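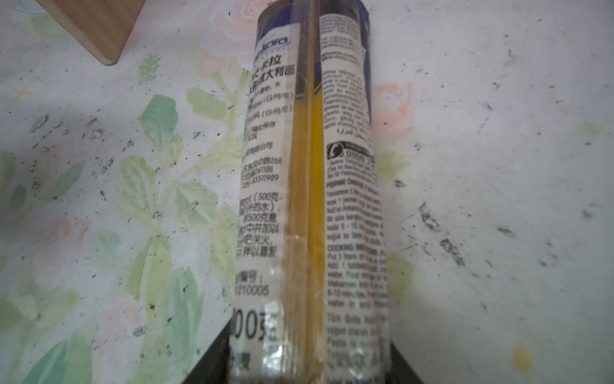
The long stuff, still in its wrapper.

Filed under: Food & Drink > Store Cupboard > Pasta, Rice & Grains
Last updated: June
Reading time: 3 min

Snapping spaghetti - where do we stand?

donal_m
Right, I need to talk to people who care about this. I've eaten long pasta at least twice a week since I left home and I have always, always snapped it in half over the pan. On Wednesday I couldn't be bothered, left it whole, pushed it down as it softened, and it was a different dinner! It twirled. It held the sauce. My daughter Éabha had seconds and she normally picks at it. Have I been doing this wrong since college?

attila_sz
Welcome to the light, Donal. Whole every time. The length is the reason to buy it, otherwise get penne and be happy. Wide pan, plenty of water, thirty seconds of patience and it slides under by itself.

sikora.b
I'm going to disagree, and cheerfully. Snapped spaghetti is lovely in soup. My mother broke it up small, fried it in butter until it went brown and then poured chicken stock over. I'd eat that before any twirled plateful you put in front of me.

attila_sz
In soup, fine, I'll give you soup. I meant with a sauce.

aoife_nic
Ooh, the browned kind! I do that with tomatoes and a bit of chilli and it's brilliant, goes all nutty. You have to stir the whole time though, it goes from gold to burnt while you're looking for the salt.

On Donal's question, I think your pan matters more than anything. I've got an old Corrigan stockpot, far too big for two people, and long pasta just drops in. In my small saucepan I snap it and feel no shame at all.

donal_m
Mine's a middling one, so it stuck out a good way at first. Does it cook unevenly if the ends are in the water before the tops?

attila_sz
Not that I've ever tasted. You're talking about half a minute.

sikora.b
I have tasted it! Thin ones especially. With capellini the bottoms are soft before the tops have bent. Lay it flat in a deep frying pan instead, cover with cold water, then bring it up to the boil. Everything goes in together, and you end up with really cloudy water that's great for loosening a sauce.

attila_sz
Cold water. Bogumił. No.

sikora.b
Try it once and then shout at me :)

aoife_nic
I'm with Bogumił on this one, I've done it for carbonara and the starchy water was fantastic. You do need to keep moving it for the first few minutes or it sticks in a raft.

donal_m
OK I tried the frying pan tonight. It worked! Bit of a raft, my own fault, I was on the phone. Did it with garlic, oil, parsley and the end of a lump of cheese. So good.

Next question then, how are you all storing it? Once the packet's open mine ends up all over the shelf.

aoife_nic
Tall jar. I've a Brarketti one with a clip lid and it takes a full pack standing up. Cut the cooking time off the label and tape it on the back or you'll be guessing.

attila_sz
Elastic band round the packet, on its side in the drawer. Spend the jar money on better tomatoes.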